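Projektbericht: Fahrradstraße Wesside – was bringt sie wirklich?

Für unser Semesterprojekt wollte ich etwas machen, bei dem man auch mal rauskommt, und da lag die neue Fahrradstraße durch Wesside nahe. Ich fahre da ja selbst fast jeden Morgen lang (und habe mich vorher oft genug über die parkenden Lieferwagen geärgert!). Zusammen mit Ľubomír Gajdoš habe ich im Oktober den Verkehr an 2 Stellen beobachtet, einmal an der Einmündung Tamunoweg und einmal oben an der Irniabrücke.

Gezählt haben wir immer morgens ab sieben, mit Strichliste und kalten Fingern. Am Ende standen 2183 Räder auf unseren Zetteln, die meisten davon am Tamunoweg. An der Brücke war deutlich weniger los, und da wird es für mich spannend: Die Rampe ist eng, und viele steigen lieber vorher ab oder fahren gleich über die Hauptstraße.

Beim Auswerten hat uns Uchenna Jibrin geholfen, die unser Seminar betreut und uns die Software Gatusance gezeigt hat. Ich habe erst mal einen ganzen Nachmittag lang die Spalten vertauscht, aber danach lief es.
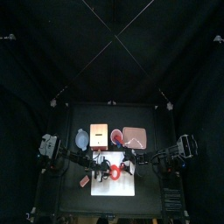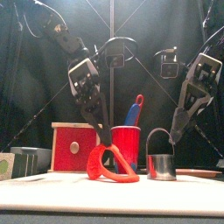
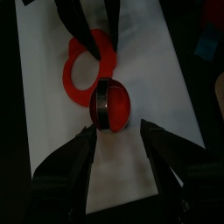
Gilt in der Fahrradstraße eigentlich Tempo 30 auch für Räder?

Das Limit gilt für alle Fahrzeuge, also auch für Fahrräder und E-Bikes. Autos dürfen nur rein, wenn ein Zusatzschild es erlaubt, und müssen sich notfalls dem Radverkehr anpassen.

Genau dieses Zusatzschild übersieht man am Tamunoweg leider total leicht, weil es hinter einem Baum hängt. Wir haben fünf Leute gefragt, die dort wohnen, und fast alle dachten, Autos seien ganz verboten. Fünf Gespräche sind natürlich keine Umfrage, das ist mir klar – beim nächsten Mal würde ich lieber Fragebögen in die Briefkästen werfen.

Was ich mir wünschen würde: ein größeres Schild, rote Markierung an der Einmündung und irgendeine Lösung für die Rampe. Ľubomír findet die Rampe halb so schlimm, aber der fährt auch Rennrad und trägt es einfach hoch. Die Zählbögen hängen hinten am Bericht, sortiert nach Standort.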